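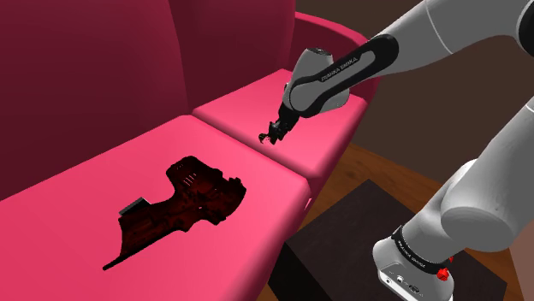 Skendgate Tetteh Gripper Pack, with the Cekunau controller
Reviewed 17 Aug 2020

I have spent two weeks asking a simulated Franka arm to lift a piece of molded shell off a sofa cushion, and I am ready to talk about grippers.

The Tetteh pack is a set of gripper models for people who do their dropping in software before they do it on a real floor. You get a slim two-finger gripper, a wide two-finger gripper, and a three-finger one that looks like it wants to shake hands. Skendgate also throws in a controller called Cekunau, which handles the approach and the close. The license is a one-time fee, and it covers two machines if you are good about signing out of the first one. I was not, and spent a morning with their support form.

Setup took most of an afternoon. The installer is fine. The sample project opens with the gripper mounted ninety degrees off, and the manual has a page on how to fix it, which made me wonder how long it had been easier to write the page than to turn the gripper. Once mounted correctly, all three models behaved. Collision shapes were clean, the fingers met in the middle, and nothing shot off into space when I pressed play. If you have used free gripper models you know why I mention that last one.

My test object was a dark shell like half of a power drill housing, lying flat on the seat. It's a rotten thing to pick up. One end is narrow and tapers, the other is wide and notched, and there are ribs and hollows all over it. A box or a ball will make any gripper look clever. This will not.

I ran 3,000 attempts in total, split evenly over the three grippers, with the shell turned to a new angle each time.

Slim two-finger: 82 percent lifted and held. It goes for the narrow end, gets its fingers down on either side, and shuts. Most of the misses came when the narrow end faced away from the base and the wrist had to come in at a sulky angle. I would buy the pack for this one alone, and so would Anselmo Escobar, who shares my license and has not paid his half.

Wide two-finger: worse than I expected. The extra opening should help at the bulky end, and it does reach around it, but the pads are flat and the shell's edge is jagged, so it touches at a couple of points and the whole piece swings like a gate. On smooth objects it was excellent. I don't own many problems that involve smooth objects.

Three-finger: held on to nearly everything it managed to grab, and managed to grab 27 percent. The third finger keeps landing in a hollow or on top of a rib and stopping the other two from closing. Skendgate sells this as "adaptive." It adapted by giving up.

Now the controller. Cekunau moves the open gripper to a hover point, pauses, works out a grasp, and comes down. The hover is lovely, steady as a shelf. The pause is where you age. You can shorten it in the settings, in a field labeled "patience," and below half a second the grasps get noticeably dumber. I left it alone and made coffee.

What I did like is the way it treats soft furniture. The old Hadbridge controller, which I used for years and complained about for the same number of years, thought every surface was a steel table and drove the fingers into the cushion until the solver cried. Cekunau has a contact limit for the fingertips, and when it feels the seat it stops, backs up a little, and closes. It also kept the forearm off the armrest and the backrest on every run I watched, with the base sitting down in front of the sofa and the arm reaching over. Hadbridge would have gone through the armrest and reported success.

Logging is poor. Each attempt writes a file, and the file says "grasp" or "no grasp" and a time. No finger force, no contact points. After 2,000 of these I had a folder that took longer to open than to fill. Marisa Bassi sent me a script that pulls the forces out while the simulation runs, and with that in place I could see what the wide gripper was doing wrong. A paid product should not need Marisa.

Rendering speed was decent on my aging desktop. With the viewer open it ran a bit slower than real time, and with the viewer closed it ran well ahead. Leave it closed overnight and don't sit there watching. I sat there watching.

A word on trust. These are simulated scores and I haven't put any of the three on hardware. Friction in the pack is set from a short table of materials and I used the default plastic for the shell and the default fabric for the seat. When I nudged the plastic value down, the slim gripper lost some of its lead and the wide one became a comedy. Try your own values before you order metal.

Ratings, out of five:
Slim two-finger: four and a half
Wide two-finger: two and a half
Three-finger: one, plus a sympathy half
Cekunau controller: four
Logging: one
Manual: three, and the page about the ninety degrees is very well written

Skendgate tells me an update with force logging is due in November. I'll rerun the wide gripper then, with rounded pads if they have added them.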